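Fladness Repair Help › Desktops › Memory and boards

Can I add two more memory sticks without taking the CPU cooler off again?

Asked in February · Viewed 1,584 times · 2 answers

I picked up a used office tower to turn into a home file server. I have already cleaned it, pulled the cooler and wiped the old thermal paste off the processor. I bought two memory sticks from Taseck to go with the pair that came with it, and they arrived after I had everything apart.

The manual I found online is for a different board revision. It says to fill the slots furthest from the CPU first, but a friend told me to fill the ones nearest the CPU. I don't want to put fresh paste on, close it up and then find out I have to undo all of it. The clock also resets every time I unplug the machine, so I am thinking of changing the battery while I'm in there.

My questions:

Does it matter which slots the old pair and the new pair go in?
Should the memory go in before or after the cooler?
Is the battery a plain coin cell, and will I lose anything important by taking it out?

The layout on these boards is the usual one, with four slots in a row, white latches on the ends, and the coin cell off to the side of them.

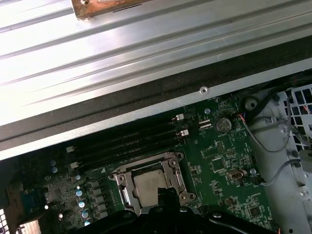
Noémie Coste: Before anyone goes into slot order, are the new sticks the same type and speed as the old ones? Mixed speeds will normally run at the slower of the two. Mixed types won't fit at all, and people have broken latches finding that out.

Asker: Same type. The new ones are rated a little faster. I'm fine with them running slower.

Answer 1 – accepted

Slot order matters most when you have two sticks and four slots. With all four filled there is nothing left to choose except which pair goes where. Keep each matched pair together on the same color or the same numbering, depending on how your board marks them. If the slots are all black, look for the tiny printing on the board at the end of each slot. It will usually say something like DIMM1 to DIMM4, and the sticker inside the side panel may have a diagram.

Put the memory in first, then the cooler. A big cooler can hang over the nearest slot, and even a small one gets in the way of your fingers. Open the latches, line up the notch, and press down on both ends until the latches close by themselves. It takes more force than you expect. If one end is in and the other isn't, take it out and start over.

The battery is normally a CR2032. Check what is stamped on yours before you buy one. Unplug the power cord, hold the power button in for a few seconds, then swap it. You will lose the clock and your BIOS settings – write down the boot order and the drive mode first. The drive mode is the one that bites people, as Windows may refuse to start if it flips from one to the other.

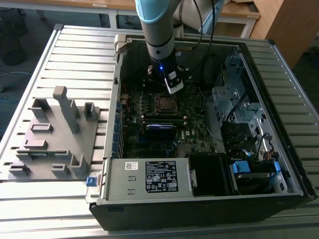

I would do all of this with the tower on its side and leave it that way until you have tested it. With the panel off and everything facing up you can reach the slots, the socket and the drive cage without moving the case again, and a dropped screw is easier to find. Older office cases often have colored plastic for the parts you are meant to pull, like the two blue drive tabs on the right and the blue release tab on the end of the power supply. Leave the power supply where it is for this job. Check that no cable from the cage is lying over the memory before you close up.

First start with new memory can be slow. Mine sat on a black screen long enough that I nearly shut it off. Give it a few minutes. If it beeps, go back to the old pair only, then try the new pair only.

Comment: Worked. Old pair and new pair on matching numbers, battery changed, clock is holding. It did sit on a black screen the first time.

Answer 2

Just buy one big stick instead of four small ones. I got mine from Wundora and never had to think about slots. Also use a Bodin air duster, the canned stuff from the grocery store leaves spots.

Comment: One stick will run in single channel, so you give up some memory speed. For a file server you may not notice it, but he already has the four.

Comment: Does the same go for laptops? Mine has only 2 slots.

Comment: Please post that as a new question in Laptops.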